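Rechercher dans le manuel OK

Chapitre 5. Conditionnement du linge éponge en bagage souple

Dernière mise à jour : 2021-07-02

Le présent chapitre traite du rangement de petites pièces textiles dans un sac de voyage à ouverture zippée. Il suppose acquises les notions de pliage à plat du chapitre précédent. Deux grandeurs y sont employées : le volume apparent du lot, mesuré sans compression, et le volume rangé, mesuré sac fermé.

5.1 Pliage, roulage et alignement

Une pièce éponge se réduit à un paquet allongé, par pliage ou par roulage serré. Le paquet est maintenu par le dessus et par le corps, puis placé contre le précédent. Les paquets forment une rangée dont chaque élément reste accessible par l'ouverture. 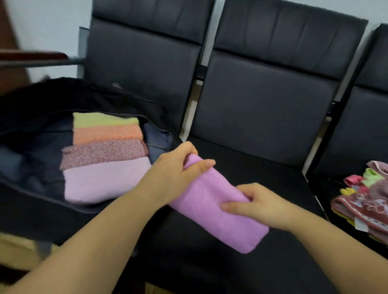
Pourquoi aligner les serviettes au lieu de les empiler à plat ?
L'alignement permet de retirer une pièce sans déplacer les autres et laisse voir d'un coup d'œil les coloris disponibles.

Dans la méthode Kneževič, les vêtements pliés occupent l'espace latéral restant. Ils servent de cale et limitent le glissement de la rangée pendant le transport.

5.2 Poste de travail et lot en attente

Le lot à ranger est déposé sur une surface stable, à portée de main et à hauteur d'assise. Une banquette ou une rangée de sièges convient, pourvu que le revêtement soit lisse et propre. On réserve un siège au lot non trié.
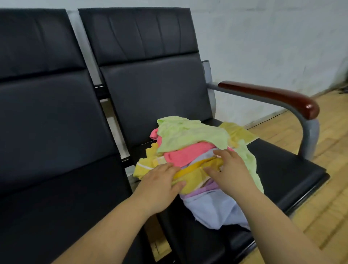
Le tri précède toujours le pliage. On sépare d'abord les pièces selon leur format, ensuite selon leur épaisseur. Les chiffons minces sont regroupés par 12 et traités en dernier, car ils comblent les vides laissés par l'éponge. Pour un côté de 60 cm, le premier pli se fait bord à bord, sans tension sur la lisière.

Les exercices de la section 5.3 reprennent ces opérations avec le lot d'essai Flumedine. Les tables de volumes figurent en page 294.

Contact : Othmane Ait Ali | © Éditions Tusten | Haut de page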